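## 3. Sorting the clothes at the table

In our course project we studied how students in the Varnport residence keep their clothes when the room is small. My partner was Auður Nørgaard, and I wrote this part of the report. We visited 8 rooms in May and asked each person to show us where the clothes go after washing. Most of them do not go to the wardrobe on the same evening. They stay on a chair, on the bed or on the desk – and the desk is also needed for study.

We proposed a simple method. Each room received one plastic basket with holes, and the clean clothes were put in it by color. Red things went first, and the dark things waited beside the basket for their turn. The table was shared with cables and other small objects, so the space for folding was less than we had planned.
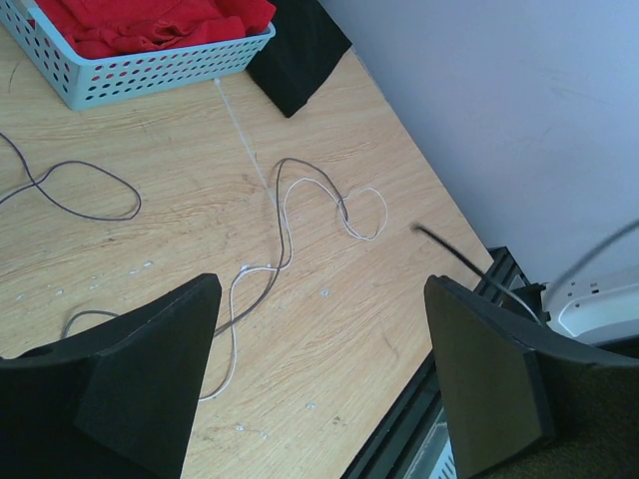
Why did we choose one basket for each room and not two? The desks are narrow, and in our first trial the second basket was always moved to the floor, where it was soon used for shoes and paper.

After three weeks we visited the same rooms again. Five students still used the basket, two had stopped, and one had given it to a neighbor. Beril Kılıçarslan, our supervisor, advised us to ask also about the time. The students told us that folding one basket takes around 8 minutes, but we did not measure this ourselves.

For the next part we would like to try a lower basket, and to ask the residence if a shelf can be fixed above the desk.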